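Library > Comics > Series > Wanditz

Wanditz is a comic book series in the adventure and mystery genres, published by the small press Cuder. It ran for 43 issues and was later collected in 7 paperback volumes. The series is set in a harbor city of the same name, where the city guard has been dissolved and each district must protect itself.

Publication history

The first issue was printed in black and white, with a print run of 600 copies. Cuder sold it by mail and in a few comic stores. The second printing had a new cover and corrected several mistakes in the lettering. Color was introduced in the ninth issue, and the page size was made larger at the same time.

The series came out monthly at first, then every two months. After issue 30 there was a long break, and it returned in September of the following year with a different lettering style. The last issue has double the usual number of pages.

Setting and plot

The city of Wanditz is built on two sides of a river. The old side belongs to merchant families, and the new side belongs to the dock workers. The main character is Hutsuliak, a former guard who now works as a night porter in a hotel. In the first story, "The Closed Gate", he finds a list of guests who never arrived, and he begins to look for them.

His opponent in most of the stories is Ronley, the owner of a ferry company. Ronley is not shown fully until issue 12. Before this, readers know the character only by letters and by a voice behind a door. The relation between the two changes in the fourth volume, when they must hide together in a flooded archive for one whole issue.

The later volumes leave the city and follow Hutsuliak along the coast. Some readers consider this part slower, but it explains the origin of the guest list and the reason why the guard was dissolved.

Art style

The pages use a strict grid of nine panels, which is broken only in dream chapters. Night is drawn in dark green and brown, and daylight is left almost without color. Sound effects are rare. In the color issues, each district has its own tone, so the reader can recognize the place without a caption.

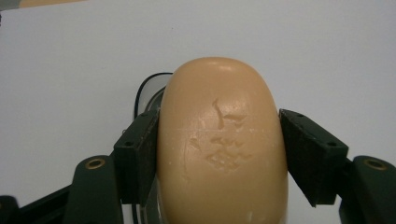

Collected editions

The paperback volumes contain all issues in their original order. The first volume also includes sketches and a map of the city. A hardcover edition of 200 signed copies was sold out before it reached the stores. It has not been reprinted.

See also

List of Cuder titles
The Closed Gate (story)
Mystery comics

Page last changed: 22/07/2019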